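Replacing Worn Bolts and Washers on Shared Tables

This guide applies to all tables in the Kestavley study rooms and the Punlow annex. It is intended for staff and residents who have completed the workshop orientation. Allow time to finish the work before the building closes at 7 p.m.

Before You Begin

Place a "Not in Use" sign on the table and move the chairs away. Read the table number from the tag beneath the top and enter it in the repair log. Tables tagged 177 and higher use the newer leg bracket and must be referred to the facilities office.

You will need:
Two wrenches of the correct size
A soft blanket
A small brush
Replacement bolts and washers from drawer 3
Thread oil

Removing the Old Hardware

1. Spread the blanket on the floor. With a second person, turn the table over and lower it onto the blanket.
2. Hold the bolt head with one wrench and turn the nut counterclockwise with the other. If the nut does not move, apply one drop of oil and wait before trying again.
3. Remove the bolt, nut, and washers. Work on one leg at a time.
4. Brush dust and old oil from the hole. Report any crack in the bracket and stop work.

Sorting the Parts

Set the parts on a flat, clean surface and group them by size. A bolt may be used again if its threads are even and the nut runs freely by hand. Discard any washer that is bent or deeply scratched.

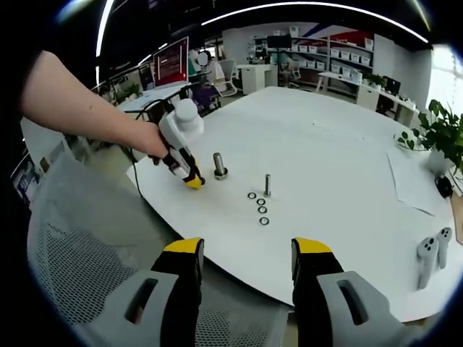

Bolts and washers set out on a round table.

Installing the New Hardware

5. Slide a washer onto the bolt and pass the bolt through the bracket.
6. Add the second washer and the nut. Tighten by hand until all legs are in place.
7. Tighten each nut with the wrench, moving from one leg to the leg opposite.

Return the table to its feet and press down on each side. If it rocks, loosen the nuts slightly, reseat the legs, and tighten again.

Sign the repair log and return unused parts to the drawer. Questions may be directed to Remo Fankhauser, Facilities Office, extension 1376.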